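Ata da reunião do grupo de trabalho "Tarefas Domésticas"
9 de novembro de 2018

12 partilhas | 3 comentários

Aberta a sessão, aprovou-se a ata de julho sem alterações, salvo a palavra "iminente", riscada a pedido da Rennie. O ponto único era o de sempre: se as máquinas já arrumam uma sala ou se continuamos a arrumá-la nós. Trabalhou-se sobre a mesa de centro, com os carrinhos em cima e os dois braços de frente para ela.

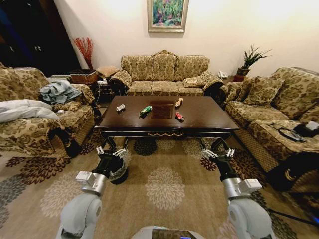 PONTO 1 – ARRUMAÇÃO DA SALA

A Prokton defendeu que pegar num carrinho de brincar é assunto resolvido. A Hakholm perguntou em que casa. Seguiu-se uma troca de opiniões sobre a diferença entre pegar e arrumar, que a secretária resume assim: pegar acaba quando o objeto sai da mesa, arrumar acaba quando alguém o encontra no dia seguinte.

A Wirkano apresentou os números do trimestre: 1.143 tentativas de recolha de objetos pequenos, das quais 872 dadas como boas. Pediu-se que explicasse "boas". Ficou para a próxima reunião.

Quanto a sofás, a Rennie lembrou que os tecidos muito estampados dão trabalho a qualquer sistema de visão e também às visitas que perdem os óculos.

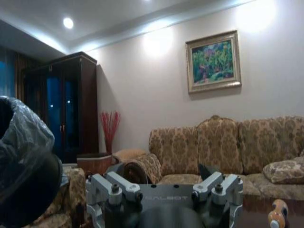 A Hakholm insistiu em que os ensaios se façam em salas mobiladas como as das pessoas, com almofadas, cabos e roupa por dobrar. A Prokton prefere começar por salas mais simples e subir a dificuldade. Votou-se. Ganharam as salas mobiladas, com uma abstenção da Prokton, que quis deixar registado que não era contra.

PONTO 2 – LIXO

Discutiu-se o saco preto. Segurá-lo aberto com uma mão e recolher com a outra é tarefa que um adulto faz ao telefone, e para a qual o plano de ensaios prevê mais de 268 repetições.
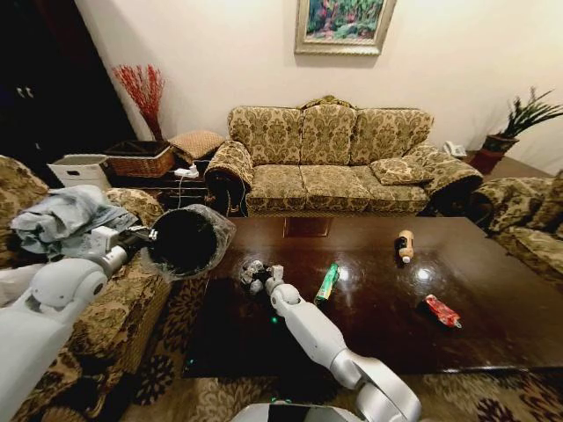 A Wirkano propôs que se avaliem em separado três coisas: abrir o saco, mantê-lo aberto e acertar lá dentro. Aprovado. A Rennie quis acrescentar "levar o saco à rua" e foi-lhe dito que esse problema também não está resolvido em humanos.

Deliberações:
– a Wirkano define "boas" por escrito;
– a Hakholm envia a lista de objetos de mesa;
– a Prokton revê o calendário, sem adjetivos.

As chávenas do café foram lavadas à mão pela Rennie.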